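Tandar publishes laundry handling assessment for wheeled robot arms

Loading and unloading front-opening machines is now repeatable under set conditions; sorting and folding remain manual work

BURKVILLE, July — Tandar today released the results of its first assessment of robot arms in everyday laundry work. The assessment covers the handling steps that sit between a basket of clothes and a finished machine cycle: opening the door, placing items in the drum, closing the door, and taking the items out again. Washing and drying have been automatic for decades. The handling either side of them has not.

The work used ordinary front-loading machines with no changes to doors, latches or control panels. The arm carried a two-finger gripper and a camera close to the wrist, and approached each machine from the front.
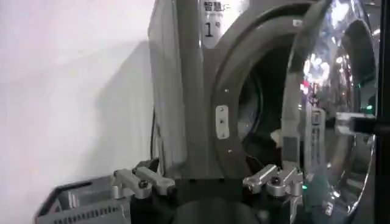
Can a machine do the household washing yet?
It can do parts of it. Moving single items between a basket and a drum is within reach of current equipment, at a slow pace and with a person nearby. A full wash day, from mixed pile to folded stack, is not.

Tandar set 60 loading runs and 70 unloading runs. A run was counted as complete only if every item reached its destination without a person touching the arm, the machine or the clothes. Of the loading runs, 12 were stopped by an operator. The usual cause was a sleeve or hem left hanging over the front lip of the drum, where it would have been caught by the door.

Unloading gave different faults. Items at the back of the drum are dark, folded over one another and partly out of the camera's view. The arm tended to lift two pieces together, or to close its fingers on nothing and report a grip. Tandar has since added a second check on finger gap before the arm withdraws.

Doors and reflections

Round glass doors caused more trouble than the clothes in the early runs. Curved glass throws back ceiling lights, and the position of those reflections changes as the arm moves. The software at first treated bright patches as solid edges. The present version compares views taken at several distances and discards any edge that shifts with the viewpoint.

Travel between machines remains a weak point. Views recorded by the wrist camera during a quick sideways move are streaked and of little use for measuring, so the arm must stop and settle before it reaches for a door.

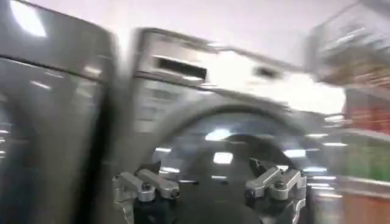
Rakness software release

The control software used in the assessment, named Rakness, will be supplied to trial sites as version 11. It includes the following changes:

— a slower final approach to the drum opening
— a stop-and-look step after each sideways move
— a limit on pulling force when an item is held at both ends
— a plain-language fault message for the person on duty

Rakness does not choose wash programmes and does not measure detergent. Both tasks stay with staff.

Working around open doors

An open dryer door takes up much of the floor area that the arm needs. Baskets have to stand where the gripper can reach them without the sleeve of the arm brushing the door. Tandar's guidance to trial sites is to fix basket positions before the first run and to keep cables clear of the wheels. 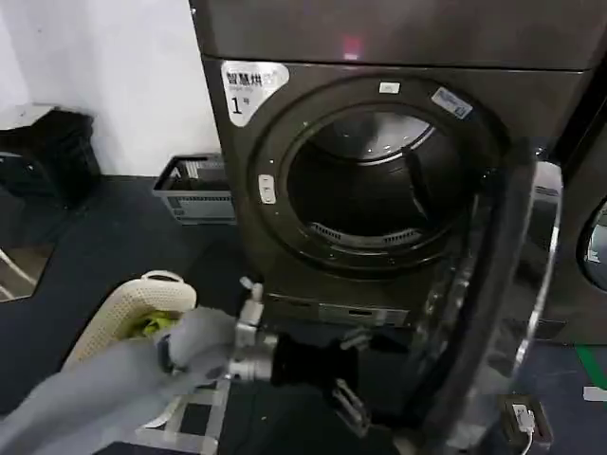 Availability and next steps

Trial units are offered to laundries and shops with shared machines. Tandar is not offering a model for private homes and has set no date for one. Narrow utility rooms, stacked machines and stairs were outside the assessment.

The next stage will be carried out with Hwang, which is preparing a softer fingertip for thin fabrics. Socks, straps and bed linen will be added to the test set. Folding will be assessed separately.

Copies of the full results, including the fault log for both sets of runs, can be requested from the Tandar press office in Burkville.

About Tandar

Tandar develops handling software for robot arms used in laundries, stockrooms and small shops. The company is based in Burkville.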